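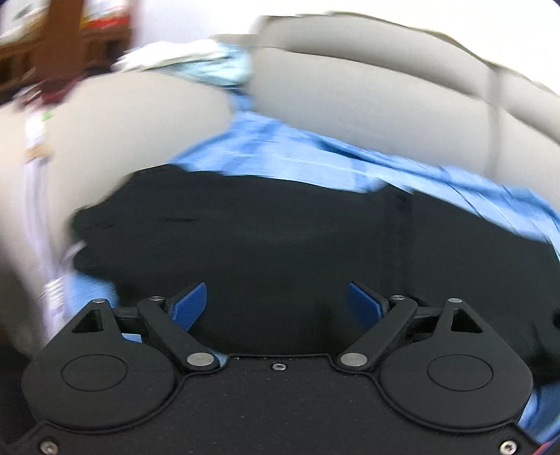

Figure 2. Dark fabric item ahead of the two-finger gripper.

3.2 Kit checks and watch handover

Junior officers on the Ilberg ferries spend part of each watch handover checking soft gear such as gloves, hoods and harness covers. We logged 399 handovers over 27 days and timed each check separately from the verbal briefing. Dark fabric, like the black item in Figure 2, was entered under its own code, as Ljungberg did in her earlier survey of the Forsberg crews. Checks of dark items took a median of 47 seconds - five seconds longer than checks of light ones. The difference held for day and night watches but was smaller among officers with a mate's certificate. Handovers cut short by berthing were left out of the timing data and are treated in Section 3.4.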